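引き出しのスライドレール調整と交換の手順

対象は、側板の内側に金属製スライドレールを取り付けた三段程度の引き出し収納である。木製の桟の上を滑らせる古い形式や、樹脂の溝に直接はめ込む簡易な形式は扱わない。前板がそろわない、閉めても隙間が残る、途中で重くなる、勝手に出てくる、といった症状を順に切り分け、調整で済まない場合に交換へ進む。

必要な工具
プラスドライバー(2番)
鋼尺または金属製の直定規
ノギス(なければ紙の型紙で代用できる)
下穴用のきり
マスキングテープ
乾いた布、刷毛、掃除機の細口ノズル
シリコーン系の乾性潤滑剤

電動ドライバーは取り外しには使えるが、締め付けには使わない。パーティクルボードのねじ穴は一度空転すると保持力が戻らず、後述の穴埋めが必要になる。

1. 症状の確認

中身を入れたまま、各段を全開と全閉のあいだで数回往復させる。どの位置で抵抗が変わるかを記録する。次に中身をすべて出し、同じ動作を繰り返す。空にすると軽くなる場合は荷重の問題、空でも変わらない場合はレールの平行度かごみの噛み込みを疑う。

全閉にしたときの前板と本体の隙間は、左右の端でそれぞれ測る。左右差があれば引き出しが斜めに入っている。左右が等しく全体に浮いている場合は、奥に物が落ちているか、レールの後端が前に寄って固定されている。

本体の水平も先に見ておく。天板に水準器を置き、前後と左右の両方を確認する。前下がりに置かれた収納では、レールに異常がなくても引き出しが少しずつ出てくる。脚のアジャスターを回すか、底の前側に薄い板をかませて直す。
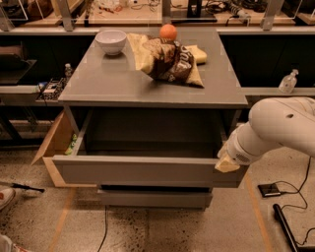 賃貸の部屋は床そのものが傾いていることがあるので、アジャスターで直すなら壁との隙間も一緒に測っておいたほうがいい、という指摘が読者から届いている。前側を上げると背面の上端が壁に近づく。幅木のある壁では下端が先に当たるため、上端の余裕は見た目より大きいことが多いが、背面にコンセントがある場合はプラグの出っ張り分を見込む。

2. 引き出しの取り外し

上の段から順に外す。下の段を先に全開にすると重心が前に移り、本体が倒れるおそれがある。壁への転倒防止金具が付いている場合は、作業が終わるまで外さない。

三段引きレール(ボールベアリング式)は、全開にすると左右の内側に黒い樹脂のレバーが見える。片方を上げ、もう片方を下げた状態で手前に引くと抜ける。左右でレバーの向きが逆になっている製品が大半で、両方を同じ方向に押しても外れない。

二段引きのローラー式はレバーがない。全開の位置で前側を持ち上げ、斜め上に引き抜く。

底付けのソフトクローズ式は、引き出しの底の前寄りにクリップがある。左右を同時に握って引く。

外した引き出しには、マスキングテープに段の番号を書いて底に貼る。外形が同じでも、レールのなじみ方は段ごとに違うため、入れ替えると調整がやり直しになる。

3. 清掃

レールに残った古い油は布で拭き取る。固着している場合は中性洗剤を薄めて布に含ませ、拭いたあとに乾いた布で水分を取る。ボールの保持器にほこりが絡んでいるときは刷毛で掻き出し、掃除機で吸う。

潤滑剤は、レールが設計どおりに動く状態に戻してから使う。粘度の高いグリスや食用油はほこりを集めるため不可。浸透性の防錆剤はもとのグリスを流してしまい、数か月後にかえって重くなる。

本体の底と背板のあいだも掃除する。小さな紙片や乾電池、ねじの類が奥に落ちて、最下段が閉まりきらない原因になっていることがある。

4. 平行度の測定と調整

本体の内寸を、前端、中央、後端の三か所で測る。設計上の内寸が442 mmの箱体であれば、三か所とも同じ値になるのが正しい。前端だけ広い場合は側板が開いており、背板の釘が抜けていないかを確認する。中央だけ広い場合は側板の反りで、レールの裏に薄い紙か樹脂のシムを入れて補正する。

レールの高さは、底板の上面からレールの下端までを前後で測る。左右のレールを合わせて四か所の値がそろっていればよい。差が2 mm以上あるときは、次の順で直す。

(1)レールの前側のねじを半回転ゆるめる。
(2)後ろ側の長穴のねじをゆるめ、高さを合わせる。
(3)後ろ側を仮締めし、引き出しを入れて往復させる。
(4)引っかかりがなければ引き出しを抜き、前、後ろの順で本締めする。

長穴の調整範囲で足りない場合は、丸穴のねじを抜いて位置を変える。新しい穴が古い穴と重なるときは、古い穴に木工用接着剤を付けた丸棒を打ち込み、硬化後に面を削ってから下穴をあける。 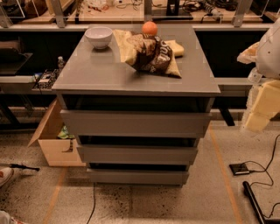
丸棒の代わりに爪楊枝を束ねて詰めても足りるのでは、というコメントがあった。荷重の小さい最上段であればそれでも保持できる。ただし束ねた楊枝は隙間に接着剤がたまり、下穴のきりが柔らかいほうへ逃げやすい。位置の精度が要る前側の穴には丸棒を使い、楊枝は後ろ側に限る。

5. レールの交換

ボールが脱落している、レールが曲がっている、全閉の位置で保持しない、のいずれかに当てはまれば交換する。片側だけの交換は避け、左右を一組で替える。

選定に必要な寸法は、閉じた状態のレール長、レールの高さ(幅)、片側の厚みである。レール長は引き出しの奥行きに合わせるが、本体の奥行きを超えてはならない。片側の厚みは、本体の内寸から引き出しの外寸を引き、二で割って求める。この値が新しいレールの指定する隙間より小さいと、引き出しは入っても動かない。

耐荷重は左右一組での表示が普通である。全開時の値と半開時の値が分かれている場合は、小さいほうを採る。

本稿の手順はVarkanoの三段引きレールとHovlandのローラー式で確認した。Varkanoはアウターメンバーの前端に2か所の長穴があり、前後方向の微調整がしやすい。Hovlandは左右で部品の形が違うため、刻印を見てから取り付ける。Brolia製の箱体は側板の下穴があらかじめあいているが、他社のレールとは穴の間隔が合わないため、型紙を作って位置を写す。

取り付けは次のとおり。

(1)引き出し側の部材(インナーメンバー)を抜き、引き出しの側面に仮留めする。前端は前板の裏から浮かせず、突き当てる。
(2)本体側の部材を側板に仮留めする。前端の位置は、かぶせ式の前板なら側板の前面とそろえ、インセット式なら前板の厚み分だけ奥へ下げる。
(3)ボールの保持器を手前いっぱいに引き出す。
(4)引き出しを水平に保ち、左右の部材を同時に差し込む。抵抗があれば押し込まず、抜いてやり直す。
(5)最後まで押し込み、全開まで引く。初回は保持器の位置が合うまで重いことがある。
(6)前板の隙間を左右で測り、長穴で合わせてから残りのねじを締める。

(4)で斜めに入れるとボールが外れる。外れたボールを戻す作業は手間のわりに精度が出ないので、新しい部品を使う。

作業後の確認では、中身を戻す前に各段を全開にし、前板を指で軽く上下に揺する。がたつきが左右で違うときは、少ない側のねじが部材をねじっている可能性がある。一度すべてのねじをゆるめ、前から順に締め直す。

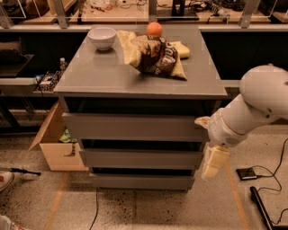
うちの箱は中段だけ何度締め直しても浮いてくるのですが、とBatvilleの利用者から質問があった。中段だけに出る浮きは、側板の中央がふくらんでいる場合に多い。上下の段は天板と底板で寸法が拘束されるのに対し、中段の高さには横方向の拘束がないためである。4の方法で中段の高さの内寸を測り、広がっていれば左右均等にシムを入れる。背板が溝にはまる構造であれば、背板の中央を側板に隅金で留めるだけで収まることもある。

6. 使用上の荷重

重い物は最下段に入れ、上の段には軽い物を入れる。奥に重い物を置くと、全開時の前側への負担が減る。書類や工具のように密度の高い物は、容積に余裕があっても耐荷重に先に達する。

同時に二段以上を全開にしない。連動ロックのない箱体では、空の状態でも前に倒れることがある。

レールのねじは取り付けから一か月後に一度増し締めし、その後は年に一度、December の大掃除などに合わせて点検する。増し締めは手回しで行い、ねじ頭が部材に密着したところで止める。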